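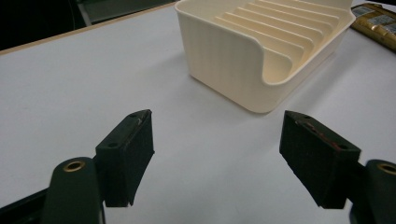 4 March 2020 | Posted by the Trostasden Household Study
Last updated: May 2020
17 shares | 8 comments

4. Clearing the table

4.1 Why we asked about clearing

When we first planned the diary study, we had meant to ask people only about meals: when they ate, who was there, and which piece of furniture they ate at. Clearing came in by the side door. In the pilot, people kept telling us about it whether we wanted to hear it or not, and they told us with a good deal of feeling. A person who could not remember what they had eaten on a given evening could very often remember what had to be moved before anyone could sit down, and where it went, and whether somebody sighed. We rewrote the diary form to make room for this, and the present section is the result.

Readers will recall from Section 3 that 91 households in Arai and Virnov kept diaries for us over eight weeks, and that they produced 2,389 usable entries among them. Arai is the older of the two neighborhoods, with narrow apartments and kitchens that were mostly built before anybody thought of eating in them. Virnov is newer and roomier, and nearly all the homes there have one large open room where the cooking, eating, homework and television go on together. We had expected the two neighborhoods to look quite different. In the matter of clearing they were very much alike, which surprised us and, we think, will surprise anyone who believes (as we did) that the trouble with tables is a trouble of space.

4.2 Full clearing and partial clearing

We use the term "full clearing" for any occasion on which everything that was not part of the meal left the tabletop before the meal began. "Partial clearing" covers the rest, and it takes in a wide range of behavior. At one end there is the household that takes everything off except a fruit bowl, and at the other there is the household that pushes back a drift of mail with one forearm and sets a plate in the gap.

Partial clearing was far more common on ordinary evenings in both neighborhoods. Full clearing was kept for guests, for birthdays, for weekend lunches, and, in a handful of homes, for the evening before a trip. Several diarists wrote as if full clearing were the proper thing and partial clearing a kind of lapse, and they apologized to us in the margins of the form, though we had taken care not to suggest any such ranking. One Arai diarist wrote "pushed it all down the far end again, sorry" on so many evenings that she finally shortened it to a single letter and explained the letter at the top of each new page.

It would be easy to read these apologies as plain embarrassment, and perhaps some of them were. But when we sat down with people afterward and went over their diaries with them, a softer picture came out. The far end of the table was a place in its own right. Things lived there. A half-finished puzzle could stay at the far end for three weeks, and everyone in the home knew to eat around it, and to take it apart would have been an unkindness. The same went for seed trays in spring, and for school projects, and for the sewing machine in a home where the only good outlet was on the dining room wall. People cleared partially out of respect for what was there at least as often as out of tiredness.

4.3 The question of surface

We did not set out to study what tables look like, and our notes on the point are thinner than we would wish. Still, it came up so often in the interviews that it deserves a few paragraphs.

Most of the tables in the study were wood of one sort or another, with a fair number of white tops among them, especially in Virnov, where the Flovora store on the ring road had sold a popular white model for years. Owners of white tables talked about them in a way that owners of wooden ones did not. They said that everything showed. Crumbs, pencil marks, a ring from a cup – all of it stood out, and so did any object left lying about. Dark things on a white tabletop catch the eye at once, as they do in Figure 1, and more than one diarist told us that a dark set of keys or a black phone charger on the white table bothered them in a way that the very same thing on the old wooden table never had.

Whether this changed what people did is harder to say. The diaries from homes with white tables do mention wiping more often, and they mention it in more detail, down to the kind of cloth. They do not mention full clearing any more often than the others. Our best guess, and it is no more than that, is that a white top makes people notice the state of the table without giving them anywhere new to put what is on it. A family in Virnov had bought their white table hoping that it would keep them tidy, and by the time of our visit they had covered it with a flowered oilcloth and were all, by their own report, much happier.

We should add a word on tablecloths generally. They turned up in the diaries as a way of skipping the wiping and as a way of marking an occasion, and these two uses pull in opposite directions. A cloth that lives on the table is there to be spilled on. A cloth that comes out of a drawer is there because somebody ironed it, and no one in the household is allowed to forget this until it goes back in the drawer.

4.4 Where things go

Every clearing is also a putting-somewhere-else, and the diaries were wonderfully frank about where. The most common place was another chair. After that came the top of the refrigerator, the windowsill, the stairs (in those homes that had them) and the bed in the nearest room. Only rarely did an object go from the table to what the household itself regarded as its right place. Mail did so least of all. Mail traveled from table to chair and from chair to table for days on end, and in the longest case we were able to follow, a letter about a library card made the round trip through most of the study period before it was opened.

The chair deserves special mention. A dining chair that no one sits in soon becomes what our diarists called, in various wordings, the stuff chair. We found one in 17 of the homes we visited in person, and in each of them it was the chair closest to the hallway. When a guest came, the stuff chair had to be cleared as well, and so the guest's arrival set off a second clearing behind the first one. Diarists who entertained often had learned to begin with the chair. Those who entertained seldom tended to forget it, and wrote to us about standing in the hallway with an armful of coats and catalogs while the doorbell was ringing.

Children's things followed rules of their own. In homes with school-age children, the adults usually asked the child to move a drawing or a model and did not move it themselves, even when this took a good deal longer. Parents told us that this was a lesson in responsibility, and they also told us, often a minute or two later, that they had once thrown out something that looked like trash and had never been quite forgiven.

4.5 Who clears

The form asked diarists to note who did the clearing, and we want to be careful with the answers. The diary was usually kept by one adult, and that adult may well have seen their own work more clearly than other people's. With that said, the person who cooked was seldom the person who cleared. A rough trade seems to be at work in most households, under which someone who has stood at the stove is let off the table, and the trade held up even on evenings when cooking had meant warming up a pan of soup.

In homes where one person did both, the entries read differently. They were shorter, and they were more likely to report eating somewhere other than the table altogether – at the counter, on the sofa, or standing up. People living alone were the clearest case. A number of them had a perfectly good table that they used as a desk all week long and cleared on Sunday, for one meal, with some ceremony. One man in Arai set a candle on his. He asked us to put that in the paper, and we are glad to do so.

4.6 Limits of the diary material

Eight weeks is a short stretch in the life of a table. Our diaries missed the holidays entirely, and with them the great clearings that several people described to us in interviews, when extra leaves are brought up from the basement and a second table is borrowed from next door. We also missed high summer, when many Virnov households eat out on their balconies and the indoor table goes quietly under until fall.

There is also the plain fact that writing about a habit tends to change it. Some diarists told us that they had cleared more thoroughly during the first week, knowing that they would have to write it down, and had then drifted back to their usual ways. We compared first-week entries with later ones and found the drift to be real but modest. We have kept the first-week entries in the material, and the reader may wish to bear this in mind when we turn to weekday breakfasts in Section 5, where the entries are fewer and the early ones weigh more heavily.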